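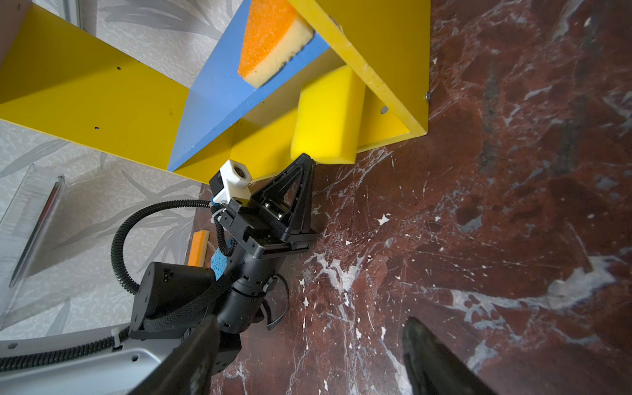 Gripper at the yellow sponge, lower shelf corner.

Endov tabletop arm kit – pre-use safety check, with comments
Kit on review from: Prandberg
Site: Lubis workshop, ground floor
Checked by: Sutrisno Chong
Month: May

1. Base plate sits flat, no rocking
OK. I leaned on it from each side and it stayed put. Please do this one every morning, even if you were the last person to use it.

2. Cables clear of the joints through full travel
OK, with a comment. The coiled cable at the gripper has a fair bit of loop in it, and I'd like us all to watch it when the arm folds back on itself. Run the slow sweep first and keep a hand near the stop button.

3. Cable conduit secured at the base
OK. The zip tie is white, so it's easy to spot from where you're standing. Give it a gentle tug.

4. Finger screws and gripper body screws
Attention. 2 screws took a small turn with the key. Nothing alarming, but the Prandberg booklet asks for a recheck after 3,000 grips and I'd be happier if we did it sooner than that.

5. Printed bracket beside the finger
OK. No cracks that I could find with a fingernail. Don't overtighten the nut, as it's only printed plastic.

6. Yellow shelf stable, edges safe to touch
OK. The side panel has a few scuffs and I ran a cloth along it without snagging.

7. Floor clear of loose items
Not OK. There were sponges on the marble beside the arm. They're soft, I know, but a foot can still slide on one – please pop them back in the tub between runs.

8. Stop button
OK. Pressed 62 times over the review, and the arm halted every time. Lovely firm click, too.

9. Paperwork
Still waiting on the colour wiring sheet from Mondasport, who handle the servicing. I've asked for it again.

Result: fine to use at slow speed. Item 7 to be fixed before the next run, item 4 to be looked at again before we try full speed.

S. Chong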